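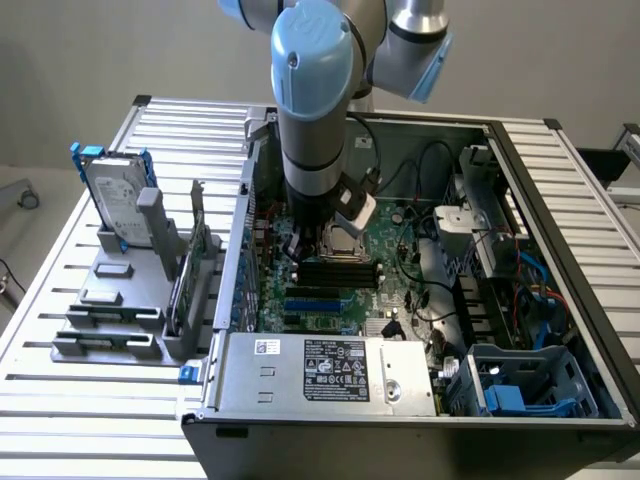
## Sunday – Niskanen recut, reel 4

In at 9:15. Sohail already had the bins open. We're redoing every scene with the uncle, who has been recast. The new actor's material came in overnight from the Stallero shoot, two cards, both copied and checked before I touched anything.

The list from production has 51 shots to replace. I make it fewer, as several are over-the-shoulder and you only get an ear and some collar. Asked Sohail to mark those in yellow and leave them until the director has looked.

**Kitchen argument**

- New takes are slower than the old ones. The old performance stepped on the daughter's lines and the new one waits. Every cutaway to her now lands early.
- Tried keeping her side of the scene as it was and slipping only his audio. Works up to the plate line, then falls apart.
- Rebuilt from the plate line on. Take 6 for the first half, take 9 for the exit.
- Scene is now 10 seconds longer. Fredy wants the reel length held, so it has to come from the driveway.

**Driveway**

Lost the walk to the car. I never liked it. Sohail does, and has kept his version in the bin as driveway_alt_SC. Please don't delete it.

The new plates were lit for late afternoon and the original is closer to noon. Grading a still frame by eye gets the face near enough, but the shadow under the chin goes the wrong way. Flagged for Vusgate with a note. They have the wide shot too, where he has to go in behind the fence. Their first pass had him floating a little at the feet. Second pass is better, still soft on the left boot.

**Sound**

Old production track has the first actor's breathing under the daughter's close-up, two places. Sohail painted out one. The other sits on top of her "no" and I'd like to loop it. She is free in January at the earliest, so for now there's room tone over it and it sounds like room tone over it.

**Poster and titles**

Fredy Inga called at lunch. The one-sheet is being redone with the new name in second position, same type size. The main title card has to match, and so does the end crawl, where the old name appears twice (cast list and the song credit). I had only changed the cast list. Song credit stays until legal at Stalska answers, since he did sing it.

Trailer is the bigger problem. Some 1,000 copies of the old one went out to theaters on drives. Fredy is dealing with that. All he needs from us is a clean replacement for the one shot at the dinner table, no dialogue, 2 seconds. Gave him take 3, where he looks up late. Exported and sent at 4:40.

**Problems**

- Timecode on the second card is offset by an hour. Fixed in the bin, not on the source. Anyone relinking should read this first.
- The new actor wears his watch on the other wrist. It shows in the kitchen and in the hospital corridor. Told script, no reply yet.
- Old proxies are still in the shared folder and the names are close to the new ones. I pulled a wrong one twice today. Moving them out before I leave.

**Next**

Sohail Cheema starts the hospital corridor in the morning. I'll finish the driveway trims and run the reel end to end with the temp mix. Fredy is coming in to watch at 3, and he wants the old version cued up next to it for the kitchen only.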